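Last updated: February
By Oluf Þórarinsdóttir
12 comments | 254 shares

The bakery on the corner of the market street in Jirkasbridge opens at six in the morning, but the lights are on from 2 a.m. When I come to the back door, Mrs. Tsakiris is already shaping the second dough of the night. She does not stop for the interview. She gives me a stool next to the flour sacks and says that I can ask whatever I want, but that I have to speak loudly, as the mixer is old.

She took over the bakery from her uncle. Before this she worked in the office of a shipping company in Dudevport, and she had no plan to bake anything for money. "My uncle asked me to help him for one winter," she says. "His shoulder was bad. In spring his shoulder was still bad, and I knew all the recipes already. So I stayed."

The bread she is best known for is a dark rye with a sour taste, made with a starter which her uncle brought from his village. She feeds it two times a day. When she goes on holiday, a jar of it goes with her in the car, and another jar stays with her neighbor. I ask if this is really necessary. She looks at me as if I had asked whether it is necessary to feed a child.

"You can buy a starter in a packet," she says. "It will work. The bread will be good bread. But it will take a long time before it has the taste that people here know, and they will tell you about it every morning."

In the first year she made a mistake that she still talks about. She changed the flour, to save a little money, and she did not tell the customers. The new flour took less water, the loaves came out flat, and in one week she lost the order from the hotel. She went back to the old mill and paid what they asked. The hotel returned after four months. "I was lucky that they returned," she says. "I would maybe not have returned."

On a usual night she bakes 146 loaves, and more before the holidays. I was surprised that the number is so exact. She explains that it is the number which fits the oven in two full loads, when the big loaves stand at the back and the small ones near the door. If she wants to make more, she has to begin a third load, and for a third load she must get up even earlier. She does this only in December.

We speak for a while about prices. A loaf costs more than in the supermarket, and some people complain. She does not like to discuss it, but she does not avoid it either. The electricity became more expensive, the butter became much more expensive, and the rent for the shop went up with the rest of the street. Last autumn she stopped making the butter rolls on weekdays. It was a hard decision for her, because they were her aunt's recipe.

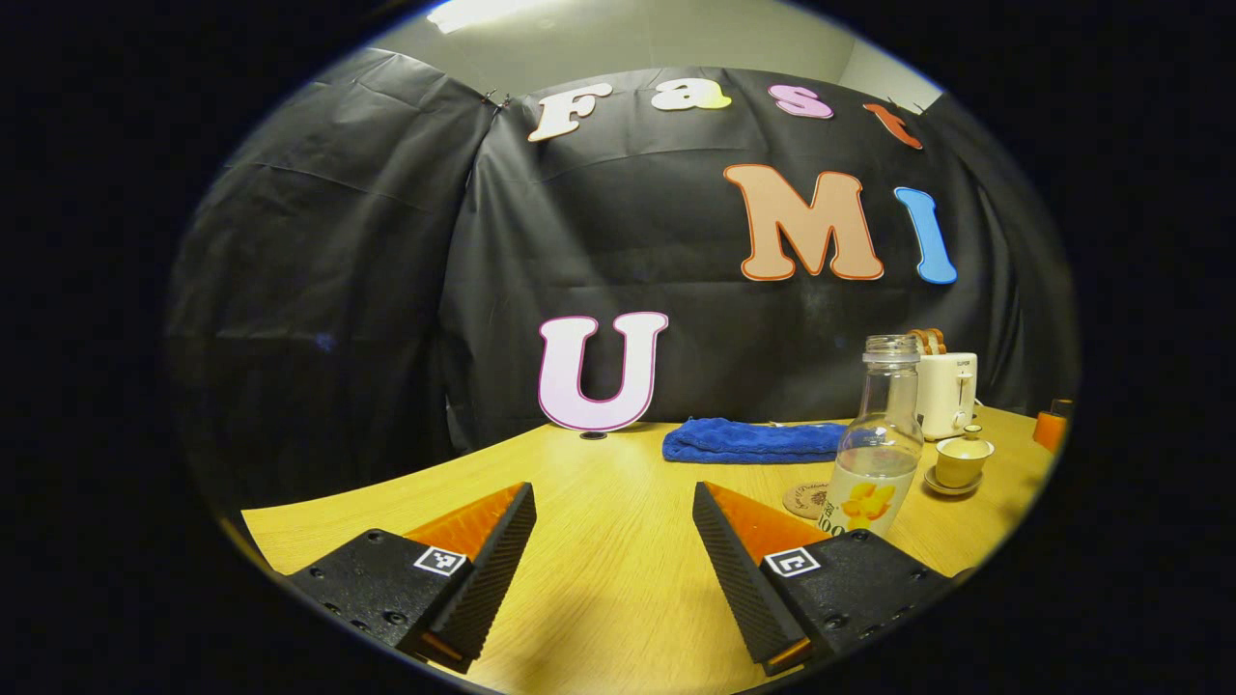
Plusance wrote to us after the first part of this series that a neighborhood bakery should not have to apologize for its prices, and that the butter rolls were worth a longer walk on the weekend. The same reader would like to know if the rye can be frozen. I bring this question to Mrs. Tsakiris, and she laughs for the first time this morning.

"Of course you can freeze it," she says. "Cut it before. Otherwise you will stand in your kitchen with a saw." She recommends to wait one day after buying, then to slice the whole loaf and to put paper between the slices. In the toaster it needs a little longer than white bread. She would never keep it in the refrigerator, where it becomes dry faster than on the table.

About the future she is careful. Her son studies in another city and has no interest in the night work. A young woman from the town has been learning with her since last summer and can already do the rye alone. Mrs. Tsakiris does not want to promise anything, but she has shown her the accounts. "The dough is the easy part," she says. "She has to see the bills also, and then she can decide."

The new oven is the next question. The old one loses heat at the door, and the repair man has told her two times that he cannot find the parts anymore. She has put 1,000 aside for the first payment and is still comparing offers. A smaller oven would use less power, but then the two loads would become three, and she has already told me what she thinks about a third load.

At half past five the first customer knocks on the window, although the shop is still closed. It is a bus driver who starts his shift at six. She passes him a loaf through the back door, he puts the coins on the shelf, and they speak for a minute about the rain.

18 more shares this week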